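Pemside Neighbourhood Forum
Minutes of the meeting held on Tuesday, July 15, 2025

1. Minutes of the last meeting
Agreed, with one correction: item 4 should read "Limine Road", not "Limine Row".

2. Söderlund Yard
The council's planning officer set out the revised scheme. It now has 78 homes on the north side of the yard and a bus stop on Limine Road. The tallest block has come down to 8 storeys. Members asked why the footpath to the canal had been dropped from the drawings. The officer said it was still in the transport plan and would be put back on the main sheet.

Two residents spoke against the loss of the lock-up garages. One asked for the parking survey to be repeated in term time. The officer agreed to pass this on to the developer, Nurnedis.
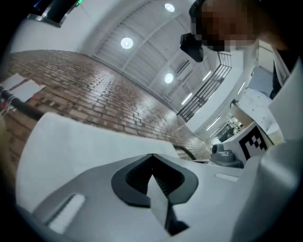
Aled Pritchard, Minutes Secretary

3. Limine Road cycle lane
The trial lane runs for 800 metres, from the library to the railway bridge. The forum had 70 written replies. Most were in favour, but shopkeepers at the bridge end want the loading bay kept open until 11 am. It was agreed to support the lane on that condition. The chair will write to the highways team.

4. Street trees
Three of the new limes outside the health centre have died. The contractor is due to replace them in the planting season. No date given.

5. Any other business
The bin store behind the market is still unlocked at night. Carried over.

6. Next meeting
September, date to be confirmed. Items for the agenda to the secretary a week before.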